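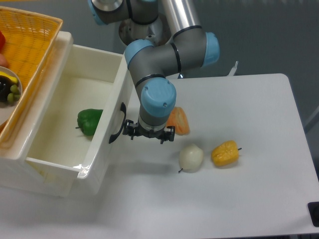 Green pepper in the Venen, drawer open.

Home Storage Kitchen Reviews

May - by Omolara Adebisi

I've been after a produce drawer for ages, and the Venen is the first I'd buy again! Thick glossy white walls, and a curved black handle I can hook with one finger (my old Bergmann had a fiddly knob).
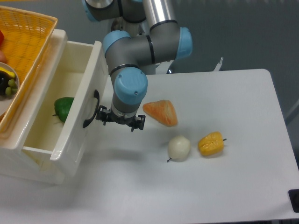

Lærke Bisgaard thinks peppers go soft in plastic and keeps hers in a paper bag. Fair enough - mine get eaten too fast for me to find out.

The smooth floor wipes clean in a second, though a single pepper does roll if you yank the handle. 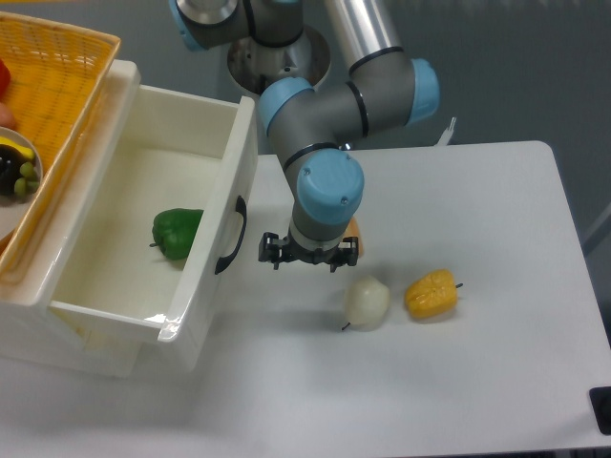 I also like that the top holds a basket, so the bananas and grapes have somewhere to go. At $74 it's not cheap, and I'd love a divider.
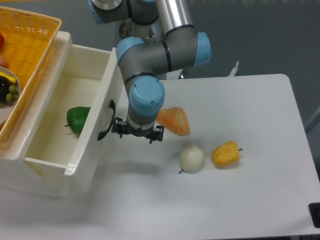 FIT AND SIZE

Mine is 16 inches deep. Measure first - the drawer needs room in front to open.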